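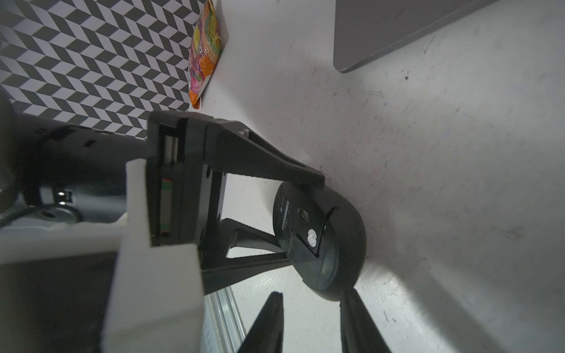 The Panley Public Library will open its Second Desk program to everyone in the county this fall, after a first season that filled our back hallway with computers, keyboards, cables and speakers and then, happily, emptied it again. Second Desk takes in home computer gear that people are finished with, checks it, cleans it and lends it out for as long as a borrower needs it. Large items get most of the attention, but small ones are what we run out of first. A plain black computer mouse like this one, turned over so its underside faces up, is just the kind of thing we hope people will dig out of a drawer. Underneath is where our cleaning helpers begin too, with a soft cloth and a cotton swab, and it's a job that even a complete beginner can pick up in a few minutes.

Print | E-mail

PANLEY, 8/2/18 – Starting this fall, residents of Panley, Pritgate and the towns between them will be able to donate and borrow home computer equipment at no cost through Second Desk, a lending program run by the Panley Public Library with help from the repair cooperative Hirero. No library card is needed to donate. Borrowers need a card from any library in the county, and anyone who doesn't have one can sign up at the front desk on the same visit.

The program began as a trial with one rolling cart and a sign-out sheet. We thought a handful of people might be interested! By the end of June, over 1,000 items had come through the door, and most of them were already back in use in somebody's kitchen, bedroom or home office. Keyboards went to students who were tired of typing on a phone. Monitors went to people who work from home and wanted a bigger view of a spreadsheet. A set of speakers has been out on loan to a chair exercise group at the Pritgate senior center for most of the spring, and they have asked very politely if they may keep it through the winter (they may).

What we heard again and again was that the little things matter. A family can be given a perfectly good desktop computer and still not be able to use it, for want of a power cord or a video cable with the right end on it. Laptops with a worn touchpad work fine with a mouse plugged in. Headphones make it possible for two children to do their schoolwork in one room. None of these cost a lot new, but they add up, and most houses in this county seem to have a box of them in a closet.

So the fall drive is all about that box.

Donations will be accepted in the lower lobby of the library, by the Czarnecka Street entrance, during all open hours. There is a ramp at that door, and the parking spaces closest to it will be set aside for people who are dropping things off. If you have something heavy, ring the bell and we'll bring a cart out to your car. At the Pritgate branch, the drop-off shelf is just inside the front door, beside the seed library, and it holds small items only.

We would love to have:

Computer mice, with a cord or without
Keyboards in any language
Desktop and laptop computers that turn on, with their chargers
Flat monitors
Webcams, headphones and speakers
Power strips in good shape
Cables of every sort, tangled or not

We can't take printers, tube televisions, microwave ovens or loose batteries. The county transfer station accepts all of these, and a sheet with its hours is on the counter by the drop-off.

Please take the batteries out of cordless items before you bring them in, if you can get the cover off. Many cordless mice and keyboards also come with a tiny receiver that plugs into the computer, and it is very easy to leave that behind. Have a look at the back of the old machine before you come. Tape the receiver to the mouse, or drop both of them into a sandwich bag together, and you'll save us a lot of hunting.

Anyone giving a computer should copy off photos and papers they want to keep. Hirero erases every drive that comes in and does so before the machine goes any further, and a donor who would feel better keeping the drive at home is welcome to remove it first. Just put a note on the case so we know. 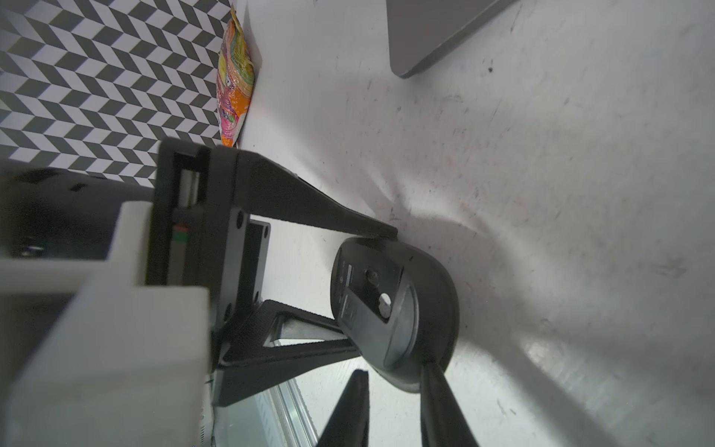

Panley Public Library

Once gear has been dropped off, it goes to the workroom on the lower level, where it is sorted by type and given a number. Cables are matched up and tied with cloth tape. Keyboards are turned over and shaken out, which is a surprisingly satisfying way to spend part of an evening, and we have a waiting list for the job. Everything that plugs in is tested on one of the library's own computers before it gets a green sticker and moves out to the lending shelves. Things that don't pass are set aside for Hirero, whose members look them over at their shop and bring back what they can fix. Parts that can't be used at all go to a licensed recycler.

Borrowing works much the way it does for books, only slower. A loan lasts 16 weeks and can be renewed as often as you like, by phone or at the desk, as long as the item is still useful to you. There are no late fees. If something stops working while you have it, bring it back and we'll trade it for another one, no questions. Cardholders may have up to eight items out together, so it's possible to set up a whole desk in one visit, and plenty of people have done just that.

We are also very pleased to say that the fall brings a set of free evening workshops – the most requested addition by far. The first is for people who have never set up a computer and would like to do it slowly, with someone nearby. You'll learn which plug goes where, how to change the pointer speed, how to make the letters on the screen bigger, and how to switch the mouse buttons for left-handed use. That last one drew a round of applause when we showed it at the spring open house. The second workshop is on cleaning and simple upkeep, and you're invited to bring your own keyboard or mouse along. Swabs and cloths are provided. The third is a repair night led by Hirero members, with space for people who just want to watch.

All the workshops are held in the Czarnecka Room, up the main stairs or by elevator. Large-print handouts will be available at each one, and Spanish-language handouts can be printed on request. Children are welcome with an adult. Please sign up ahead of time so that we can put out enough chairs, although we've never turned a walk-in away and don't plan to start.

Teachers, childcare centers and community groups can borrow through Second Desk as well, under a group card. Group loans can be larger than home loans, and they run for the length of a school term. The form is short, and we're glad to fill it in with you over the phone. If your group needs several of the same thing, such as headphones for a reading corner, let us know early and we'll hold them back as they arrive.

There's room for more hands in the workroom, too. Sessions run in the late afternoon and early evening, and you don't need to know anything about computers to join in. Some regulars only wind cables. Some only write labels, in very beautiful handwriting. Teens may count their time toward school service hours, and we'll sign the paperwork. New helpers get a short tour, a pair of gloves and a seat next to someone who has been before.

The library would like to thank everyone who gave, borrowed, sorted or carried during the trial season. We're excited to see what comes out of the closets of Panley and Pritgate next, and we'd be delighted to hear from borrowers about what they've been doing with the equipment. A bulletin board for notes and drawings has gone up outside the children's room, and it is filling nicely.

About Second Desk

Second Desk is a free lending program for home computer equipment, operated by the Panley Public Library and supported by donated goods from county residents. Equipment is available at the main library in Panley, and reserved items can be picked up at the Pritgate branch.

About Hirero

Hirero is a member-run repair cooperative that fixes household electronics, lamps and small appliances. It holds open shop evenings throughout the year and provides testing, drive erasing and repair for Second Desk.

Questions about donations, loans, group cards or workshops may be brought to the front desk at either location. Reporters who would like to visit the workroom are welcome to call the main library and ask for the Second Desk office.

Print | E-mail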